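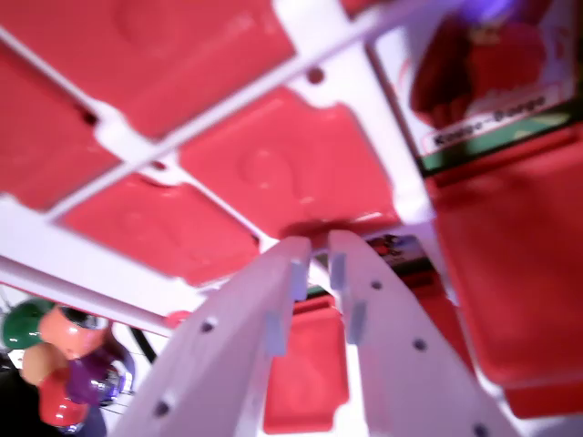

Courses > Intro to Information > Handouts > Week 4

Good questions and bad questions

Hi all, Negin Tehrani again. I got a bit carried away at the board last time, so I'm typing this up properly (my handwriting was a disgrace by the end!).

We started with 16 boxes and one prize. Ask "is it in box 1?" and you'll mostly hear no, and a no tells you almost nothing. Ask "is it in the first eight?" and either answer throws out half the boxes. Keep halving and you're done in four questions, every time. 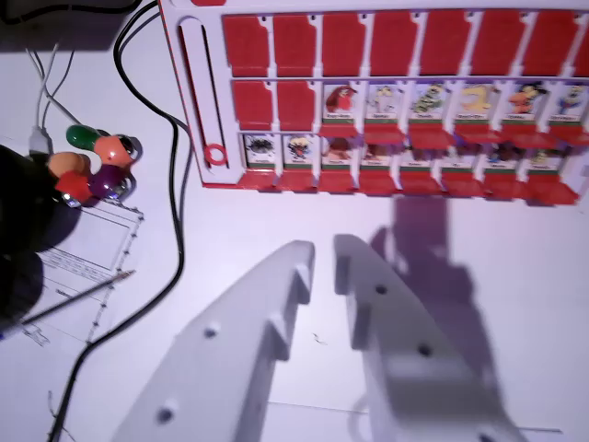 With 200 boxes you need eight, and with 700 you need ten. I love how slowly that grows! The tool is log base 2, rounded up to a whole number. 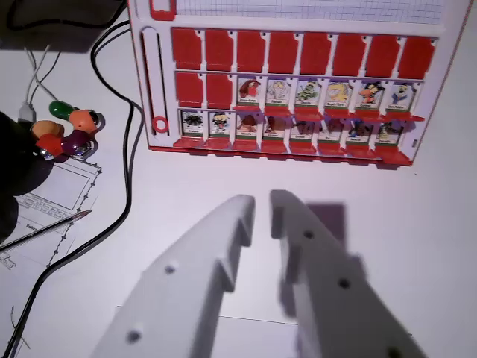
Uneven splits are where people got stuck on the Berge worksheet. A yes that only fits one case in 60 is thrilling when it comes, but you can't plan on it. Think of a guessing game with three rows of hinged tiles: a whole top row of red backs is a lot of suspects gone, and what matters is how many are still standing. Try problem 3 again with that in mind, and bring me your tree, even a messy one.

Related handouts
Week 3: Coin flips and surprise
Week 5: Codes that waste nothing
Log tables refresher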